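Checked by: Ekua Dramani
Area: sorting and craft room, Westport site
Previous check: November, by Kwaku Opoku

Mark each line OK, FIX or N/A. Comments go under the line they belong to. Anything marked FIX gets copied to the action list at the end.

## 1. Floor and walkways

- [x] Main walkway clear from door to back wall: **OK**
- [x] No boxes stacked in front of the fire extinguisher: **OK**
- [ ] Floor mats flat, no curled corners: **FIX**
 - The mat by the sink has lifted at one corner again. Kwaku taped it in November and the tape has let go. It needs replacing. I moved it under the bench for now.
- [x] Small parts swept up at end of day: **OK**
 - Found two broken springs near the door. Picked up during the check.

## 2. Storage shelves

- [x] Shelves fixed to the wall: **OK**
- [x] Heavy boxes on the lowest shelf: **OK**
 - The full carton of 2,000 clothespins is on the floor level where it should be. It is too heavy to go any higher.
- [ ] All boxes labeled with contents: **FIX**
 - Three Sarpong boxes have labels with only a date. One has beads in it and the other two have clothespins. I wrote on them in pencil. Proper labels still needed.
- [x] Step stool in place and feet not worn: **OK**
- [ ] Maximum load sign on each shelf unit: **FIX**
 - Sign missing from the left unit. The right unit says 300 lb.

## 3. Clothespin stock

Take a handful from each open bag and squeeze each one fully open twice. Discard any with a crack at the spring, a bent leg or a sharp edge.

- [x] Bags closed when not in use: **OK**
- [x] Sample of 50 squeezed and looked over: **OK**
 - Brestero bag: 2 thrown out, both split next to the spring. The rest were good.
- [x] No sharp edges from molding: **OK**
 - A few had a thin ridge along one leg. I could feel it but it did not scratch. Leave in use and look again next time.
- [ ] Old stock used first: **FIX**
 - The Lukel bag was opened while the older one was still half full. Both are now clipped together with a note.

## 4. Hand tools and bench supplies

- [x] Scissors in the rack, points down: **OK**
- [x] Utility knife retracted and in the drawer: **OK**
- [x] Glue bottles capped: **OK**
 - One cap was stiff with dried glue. Cleaned it with warm water.
- [ ] First aid box complete: **FIX**
 - Small bandages are down to the last few. Tweezers are there.

## 5. White tabletop and tray

Wipe the top before use. The tray should sit flat and hold everything that is being sorted. Pins left loose on the table get knocked to the floor and become a slip hazard.

- [x] Surface wiped before use: **OK**
- [x] Tray sits flat and does not rock: **OK**
- [x] Tray rim free of chips: **OK**
 - Ran a finger all the way around. Smooth, including the rounded corners.
- [ ] Clothespins kept inside the tray: **FIX**
 - Five were out on the tabletop: three yellow, one red and one light blue. The rest were in the tray, in a mixed pile. Put the loose ones back before anyone starts.
- [ ] Cups kept off the table: **FIX**
 - There was a clear plastic cup on the left side. It hardly shows against the white top. Use a colored cup if one is needed, and keep drinks at the sink.
- [x] Wire stand at the back stable: **OK**
 - Chrome stand in the back right corner, with the green pieces on it. Pressed down on it and it did not tip.

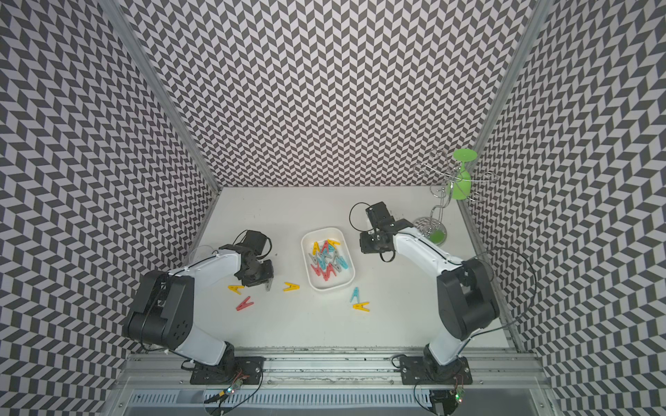
## 6. Action list

| Item | Who | When |
|---|---|---|
| Replace mat by the sink | Kwaku | This month |
| Label the three Sarpong boxes | Ekua | This week |
| Load sign for left shelf unit | Kwaku | This month |
| Finish older clothespin bag first | Everyone | Now |
| Restock small bandages | Ekua | This week |
| Return loose pins to the tray | Everyone | Before each use |
| Swap clear cup for a colored one | Ekua | This week |

Kwaku, please check whether the mat can be ordered in a longer size. The one we have stops short of the drain, and people step off the end of it with wet shoes.

Check finished at 3:40 p.m. Copy left in the folder by the door.

E. Dramani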